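4.3 Failures during laundry unloading and loading

Most of the errors logged in our household trials were mild. The arm missed, the operator or the policy tried again, and the episode went on. The failures in this section are of a different sort. In these, the robot behaved as if a grasp had ended when it had not, and the next motion was carried out with fabric still between the fingers. We call this a retained grasp. It was the fault that led us to stop the trials in July and change the release routine.

The laundry task was run on the Morkow two-arm base with the Kurik parallel gripper on each side. The software stack was Fandis, with the grasp monitor described in Section 3. The task has two directions. In loading, items are taken from a basket and placed in the drum of a front-loading washer. In unloading, items are taken out of the drum and dropped in the basket. Both directions share the same low-level grasp and release calls, so a fault in release affects both. The door is opened before the episode starts and is not moved by the robot.

The grasp monitor reads the distance between the fingers and the motor current. If the fingers close past a set gap and the current stays low, the monitor reports an empty grasp. This works well for cups, boxes and thick towels. It works badly for thin cloth. A single layer of fabric adds almost nothing to the gap, and the current needed to hold it is close to the current drawn by empty fingers pressed together. The monitor then reports "empty" while an item is held.
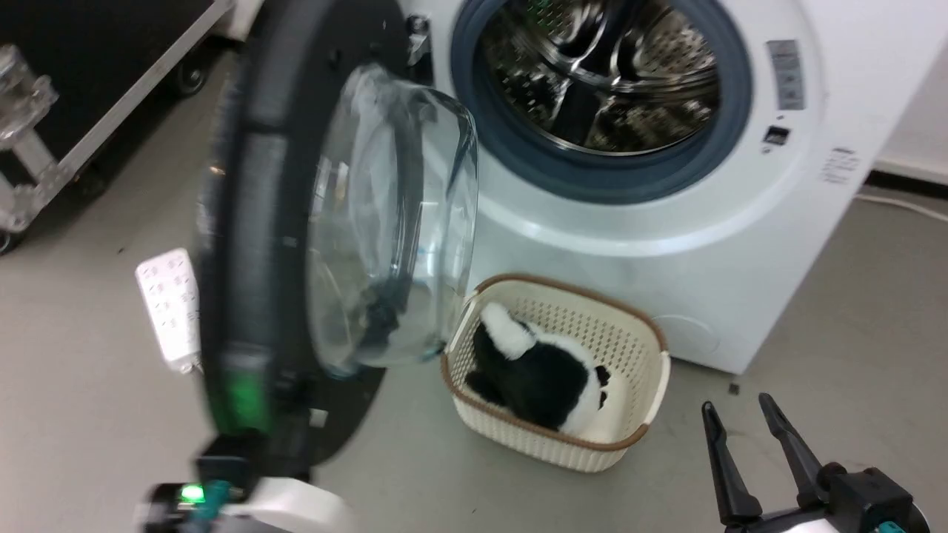 Soft items with some bulk gave us few problems of this kind. Plush toys were part of the item set from the start, and they compress slowly enough that the monitor has time to see the current rise. The black-and-white one in the basket in Figure 3 is typical: there is a lot of material to close on, and the fingers do not come near the empty-grasp gap. The failures seen with plush toys were nearly all dropped items, which cost time but did not put the machine or the door at risk. For this reason toys were a poor test of the monitor, and our early results made it look better than it was.

Figure 3. Head view at the washer, with the door open and the basket on the floor in front of the machine.

We first noticed the fault in the logs and only later on the floor. In a number of episodes the monitor had reported an empty grasp, the planner had sent the arm back toward its rest position, and the wrist force reading had climbed during the retreat. An arm moving through free air should show no such rise. When we matched the logs with the wrist video, we found cloth hanging from the fingers. In most cases it slid free and fell. In two cases it did not. One item was hooked on the basket rim and pulled the basket over. In the other, a long sleeve had one end in the drum and the other in the gripper, and the retreat dragged it across the inside edge of the open door. The arm stopped on its force limit. The door was not damaged, but the hinge was loaded sideways for as long as it took the operator to reach the stop button, and we consider this the most serious event of the study.

The force limit was set at 50 newtons for both arms. That value had been chosen for contact with furniture and was too high for a pull on a washer door. It also acted on the wrist reading after filtering, which added a delay. After the door event we lowered the limit for any motion that begins within reach of the machine, and we removed the filter from the stop path. 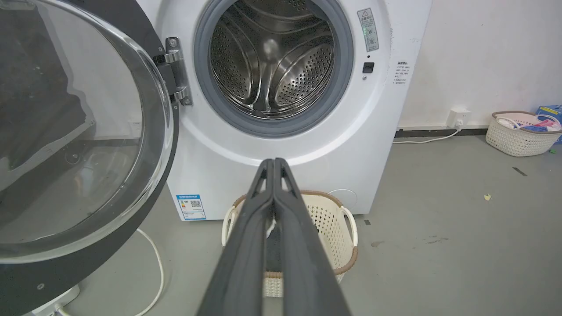

Finger gap alone cannot separate a held thin item from no item. The clearest evidence comes from the wrist camera, and we now use it as a second check before any retreat. In Figure 4 the two fingers are pressed together above the basket, a state the monitor would be expected to read as closed and empty, yet a small piece of dark fabric appears to be caught between and behind them. The dark clothing in the basket makes the case harder, as the gripper is also dark gray and there is little contrast to work with. A classifier trained on light towels missed many views of this kind. We added examples with dark cloth, and we let the classifier answer "not sure," which the planner treats as "held."

Figure 4. Wrist view over the basket, fingers closed.

The revised release routine has the following steps. The fingers open to their full width and pause. The wrist turns a short way in each direction with the fingers open. The wrist camera is then checked. If the answer is "held" or "not sure," the turn is repeated once, and if the answer does not change the arm stays where it is and calls the operator. Only after a clear "empty" does the arm leave the area. The routine adds time to every release, and it added the most time in exactly those episodes that used to fail.

We reran the task with the new routine on the same item set. Retained grasps still occurred, mostly with straps and thin socks, but the arm did not retreat with an item in any of them. Calls to the operator went up. Many of these were false alarms caused by cloth in the basket directly behind the fingers, which the classifier took for cloth in the gripper. Moving the wrist sideways before the check removes part of the problem, but it also brings the arm closer to the open door, and we have not found a path that is good for both directions of the task.

Two matters remain open. The first is the gripper surface. Each finger of the Kurik has a long recessed slot, and thin fabric can be pressed into a recess of this sort and stay there by friction after the fingers open. We tried a flat cover — cut by hand and glued on — and it came loose before we had enough episodes to compare. The second is the power cable of the washer, which lies on the floor close to the base of the machine. It was never caught in our trials, but the base drives near it when it changes sides, and the safety map does not include objects this thin. Until it does, we keep the base fixed while the arms are working and move it only under operator control.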